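Chapter 6
Comparing Grippers

After reading this chapter, you should be able to:
State what a gripper comparison is meant to decide.
Choose test objects that separate one gripper from another.
Hold the arm, camera and controller settings constant between runs.
Record a failed grasp in a way that another person can use.

6.1 Why catalogs are not enough

A gripper catalog lists stroke, grip force, weight and closing time. These numbers are useful for ruling grippers out. If the part is wider than the stroke, there is no need to test. Once the obvious mismatches are gone, though, you will usually be left with several grippers that all look suitable on paper, and the catalog will not tell you which one picks up a thin-walled bowl more often.

Grip force is a good case. Makers measure it with the fingers closing squarely on a rigid block. A soft plastic rim bends under load, and the fingers may meet it at an angle. The force that reaches the object then depends on fingertip shape, on the surface of the pads and on where along the rim the fingers close. None of this appears in the table.

The running example in this chapter is a comparison of two parallel grippers, the Brudura and the Trastix, carried out in the Strachan teaching lab. Both have two fingers and both fit the same wrist flange. The lab wanted one of them for a tabletop sorting course and had a single arm to test them on.

6.2 The test station

Keep the station simple. You need an arm that is firmly mounted, a flat table, a small set of objects and lighting that does not change during the day. Mount the wrist camera in the same place for both grippers. If the camera has to move when the gripper is changed, calibrate it again and write down that you did so.

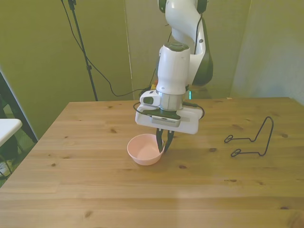
Approach height deserves more care than it usually gets. Students tend to set it by eye, and a few millimeters can decide whether a fingertip clears a rim or lands on it. Measure from the tabletop to the fingertips, with the fingers open, and enter the value in the controller as a tool offset. Fingers of different lengths need different offsets. A comparison that uses one offset for both grippers is mostly a comparison of finger length.

Cables can also spoil a result. A cable that pulls tight near the end of the wrist's travel may shift the tool or trip the arm's force limit. Run the wrist slowly through its full range before the first trial and watch each cable as it goes.

6.3 Planning the trials

The Strachan comparison used 3 approach angles and a fixed closing speed, set at 70 percent of each gripper's maximum. Every trial ran from the same controller program, Brotero, with only the tool file changed. The lab logged 2523 trials in all. Of these, 1538 were run with the Brudura and the rest with the Trastix. The numbers are unequal because the Trastix arrived in August, after testing had begun. Results were therefore compared as success rates for each object and angle, and the raw totals were not used.

A trial counted as a success if the object was lifted clear of the table, held still and set down inside the marked area. Anything else was a failure and was given one of these codes:

M: missed, no contact with the object
P: pushed, object moved but was not gripped
S: slipped, gripped and then lost
D: deformed, lifted but bent out of shape

Settle on the codes before the first run. If they are changed partway through, the earlier trials have to be scored again from video.

6.4 Before you go on

Section 6.5 works through the success rates object by object. Have your own lab notebook open as you read it, and set up a page with columns for object, angle, tool offset, result and failure code. You will fill in this page during Exercise 6.1.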